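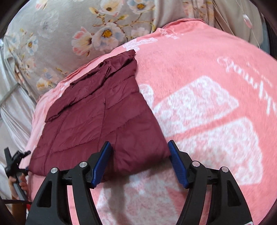 A quilted jacket with horizontal channels, the most common kind of winter jacket in the valley.

The second winter of a jacket

In Dodatdale, where the cold stays for seven months, one small workshop has made a living from zips, cuffs and lost feathers

The bus to Dodatdale leaves from behind the market hall in Bandis and climbs for fifty minutes. In the lower part of the valley there are plum trees and people sit outside. Higher up the windows of the houses become smaller, and at the last stop, 900 metres above the sea, I was the only passenger without a coat. It was already late spring. The driver looked at my shirt and told me when the bus would go back.

I had come for the workshop of Nomvula Steyn. In the valley everybody calls it Gelon, after the shoe shop that was in the same rooms before and whose sign is still above the door. Steyn never took the sign down, as it was screwed into the stone and she was afraid of the holes. So her invoices now say Gelon too, and she has stopped explaining to strangers that she does not sell shoes.

What she does is repair winter jackets. She also takes sleeping bags, and from time to time a tent, but she does not like tents. Last year the workshop repaired 936 pieces, which is a good number for two sewing machines and a village with 314 inhabitants. Most of the jackets come up with the bus from Bandis, in shopping bags with a name and a telephone number pinned to them. The driver puts them on the front seat.

"People believe that a jacket dies from the cold or from the rain," Steyn told me while she unpicked a cuff. "It dies from the neck. You have skin there, and cream, and a beard, and you put it on and take it off six times in one day. The back of a jacket can live for thirty years."

What is inside

To understand her work one has to know a little about how a quilted jacket is built. The outer cloth is thin and very tightly woven. Behind it lies the filling, and then comes a second thin cloth, the lining. If nothing held these layers together, the filling would slide down after a few weeks and the wearer would have warm hips and cold shoulders. The lines of stitching prevent it. They divide the jacket into channels, and each channel keeps its own part of the warmth.

The same lines are also the weak point. Each stitch is a hole. Where the needle has gone through, the layers are pressed flat and there is almost no air between them, and air is what keeps us warm. The makers of expensive mountain jackets solve this with small walls of cloth inside, so that the outer layer and the lining never touch. For going to the bakery this is not necessary. Narrow channels hold the filling better but have more lines, wide channels are warmer at first but become lumpy. Steyn prefers a width of four fingers, her own fingers, and she measures with them.

The filling can be down or it can be polyester fibre. Down is lighter, and it opens again after it has been pressed, for many years, when it is kept clean. When it gets wet it is of little use. Polyester does not mind the wet so much, but it slowly loses its height, and once this height is gone no repair can bring it back. Steyn can tell the customer on the telephone which one he has. She asks him to squeeze a sleeve in his fist and to say how quickly it returns.

The factory by the river

Forty years ago there was no need to send jackets up the mountain, as they were made below. The company Ko had its factory in Bandis, in the long yellow building next to the weir, and it produced work clothes, ski trousers and quilted jackets. In the best years up to 2000 of them left the building each week in the months before winter. Almost every family in the valley had one person at Ko, and many had two.

Steyn came there at nineteen, directly from the sewing school, and was put on collars. A collar at Ko passed through five pairs of hands. She did the third step, the joining of the stand to the outer part, for eleven years. She describes it without any bitterness. There was a canteen with real soup, and in October, when the big orders had gone out, the firm paid for a dance. Then the orders became smaller and the production moved abroad in three steps, first the trousers, then the work clothes, then all of it. The machines were sold from the yard. She bought two of them, and a box of collar patterns that nobody else wanted.

These are the two machines that I heard from the street. They are green, heavy, and older than her children. One of them sews only straight. The other can also make a bar, the short dense stitch at the end of a pocket, and it is treated with more respect.

A good part of her knowledge comes from those eleven years of step three. She knows in which order a jacket was put together, so she knows in which order it must be opened. A beginner, she says, opens the jacket where the damage is. To change a zip she goes in through the hem of the lining, turns the whole front inside out through an opening not wider than a plate, does the work, turns it back and closes the hem by machine. From outside there is nothing to see. I watched this two times and could not say afterwards how it was done.

Washing

In the back room, behind a plastic curtain, it is warm and it smells like a wet dog that has used good soap. Here works Yatziri Serrano. She joined the workshop four years ago, after a long time in the laundry of a hospital, and she brought with her a strong opinion on washing powder. She thinks people use three times too much.

Nearly each jacket that arrives for a repair is washed first, and it happens that after the washing no repair is needed. Down that seems to be dead is often just dirty. The fat from the skin goes through the lining and glues the small feathers together, the channels become flat, and the owner thinks the filling has escaped. Serrano washes at thirty degrees with little soap and rinses three times. The drying takes much longer. A down jacket goes in the drum on low heat for three hours or more, and each half hour she takes it out and pulls the lumps apart by hand. She does it with her eyes closed.

"At home people stop too early," she says. "Outside it is dry, so they hang it in the wardrobe. Inside it is still wet, and after two weeks they telephone because of the smell."

I asked her what to do in summer. Her answer was to wash first and store after, never the other way round. The jacket should hang, or lie loosely on a shelf, in a cotton bag if there are moths. She has no love for vacuum bags. Some down comes back after half a year in such a bag, she says, and some does not, and you learn which one you had when it is already cold.

What it costs

A new zip at Gelon costs as much as a simple lunch for two in Bandis. A new collar costs the double. It is not expensive for the work, but for the same money one can find a jacket in the shopping centre by the motorway, in a heap, with a hanger included. Steyn knows these prices better than I do, as her customers repeat them to her. She does not argue. Often the customer is silent for a moment and then leaves the jacket anyway.

She refuses perhaps one piece in ten. She does not repair when the outer cloth has become weak from the sun, because it would tear beside the new seam. She does not repair when the polyester is finished. In such a case she asks if she may keep the jacket for parts, and most people agree. On the wall there are drawers with zips sorted by length, pullers, cords, press studs, and a deep one with only cuffs. A man who comes for a grey cuff usually gets a grey one. Children may choose, and they choose orange.

There is a question of what comes after her. Steyn is sixty-one and her left wrist hurts in the mornings. Serrano can do the zips and is learning the collars, but she has said clearly that she does not want to do the accounts. The sewing school in Bandis closed its course for outerwear and now teaches curtains. Twice a young person came for a month to learn. One of them was talented and went to the city, where he repairs handbags, and Steyn has his postcard above the steam iron.

The bus back was at ten past five. While I waited, the sun went behind the ridge and within some minutes it became really cold, and I understood the face of the driver. Steyn came out of the door with a blue jacket over her arm, a customer's, mended, with the name and number pinned at the pocket. It had to go down to Bandis on the front seat. I could wear it until there, she said, but I should not touch the zip with chocolate on my hands.

The workshop in Dodatdale is open in the mornings, and in the afternoon if the light is on. Jackets from the lower valley can be given to the driver at the market hall. Please empty the pockets.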